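Support Case: Kulel console loses controller input after wake from rest mode

Product: Kulel home console, retail unit
Accessory: Dralilo wireless controller
Status: Resolved, monitoring
Priority: Normal
Submitted through: Nakamura customer portal

Issue as reported

The customer states that the console resumes from rest mode with a normal picture and sound, but the wireless controllers do not respond. The home button light blinks and then goes out. A full power cycle restores input until the next time the console rests. The customer has 4 controllers registered to the console and reports the same behavior on each of them.

The problem began after the June system update. No new equipment was added to the household network or the television cabinet in that period.

Initial review

The support desk confirmed that the console is within its warranty period and that the serial number matches the registration record. The customer was asked to supply the system log through Settings, Support, Send Report. The log was received and attached to the case.

The log shows that the wireless chip was placed in low power state at rest and was not returned to full power on wake. The error entry is code 540, "radio not ready." The entry repeats until the console is shut down.

Steps performed with the customer

Step 1. Controllers were removed from the console and paired again, one at a time, by USB cable. Input was normal until the next rest period. Issue not resolved.

Step 2. The customer connected one controller by USB cable and left it connected during rest. The console woke and accepted input from the wired controller. The wireless controllers remained unavailable. This result places the fault with the radio and not with the controllers.

Step 3. The console was moved out of the closed cabinet and away from the wireless router. No change was observed. The customer was advised that the console could be returned to its original location.

Step 4. The console was started in safe mode and the system database was rebuilt. The process took almost 90 minutes because of the size of the game library. No saved data was lost. Code 540 appeared again in the next log.

Escalation

The case was forwarded to the Zanach firmware group with both logs. The group was able to produce the same fault on a test console with the June update installed and the "Fast Wake" option turned on. With the option turned off, the fault did not occur.

The group advised that a corrected radio driver was already in preparation and that it could be offered to affected customers before general release. Installation requires a USB drive formatted as exFAT. The file must be placed in a folder named UPDATE, in capital letters, at the top level of the drive.
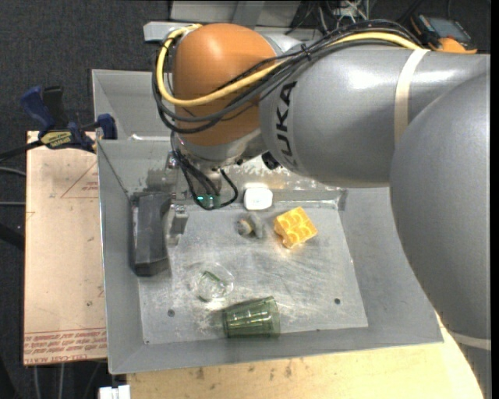

Resolution

The customer turned off Fast Wake as a temporary measure and reported normal input on all controllers. The corrected driver was then installed from USB drive in safe mode, and Fast Wake was turned on again. The customer has since reported no further loss of input.

Notes for support staff

Do not approve a hardware exchange for code 540 until the Fast Wake setting has been checked. Exchange units carry the June update and will show the same fault.

Customers who do not wish to install the driver by USB may leave Fast Wake turned off until the next system update. Downloads during rest are not affected by this setting.

If the code continues after the driver is installed, request a new log and return the case to the firmware group under the same case number.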